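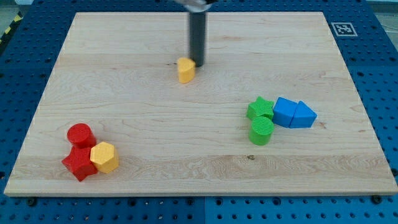
Notes on the Second Round of Block Demonstrations

2021-07-13

The second round of demonstrations for the Drutow project closed this week with 712 accepted episodes. This post records how the material was gathered and which decisions will carry over to the next round. It is written in a personal capacity, although Mahnaz Rashti has read it and corrected two points concerning the labels.

Each episode consists of a written instruction and the arm motion an operator produces in response to it. The arm carries a single dark finger and works by pushing. The board holds eight blocks in red, blue, green and yellow, among them stars, cylinders, a cube-like block and a hexagon. A typical instruction reads "move the yellow half-round piece toward the red star" or "separate the green star from the green cylinder." Operators are asked to complete the instruction and then stop, even when the remaining blocks are left in an untidy arrangement.

In April the board was reset by hand before every episode. The practice produced layouts that were too regular, with the blocks spread at even distances, and the first model trained on them performed poorly whenever two pieces were touching. In the present round each episode begins from wherever the previous one ended. Clusters of three and four blocks are now common in the data, and a block standing by itself in open space is one case among many.

Instructions were written after the fact for 34 percent of the episodes. Delali Zakaria reviewed those recordings and described what the operator had done in ordinary language. Annotators were permitted to use their own words for the shapes, so the yellow half-round piece appears under several names. These were retained. A person giving a command to the system will not have consulted our vocabulary list.

A further 37 episodes were rejected. Most of them involved a finger that came down on top of a block, and the remainder had instructions that could be read in more than one way. The rejected recordings are stored separately under the name Farnov and are not used for training.

The next round will add longer instructions that require several pushes in sequence. Operators will work in shorter sessions, and the revised labeling guide will be circulated before collection resumes.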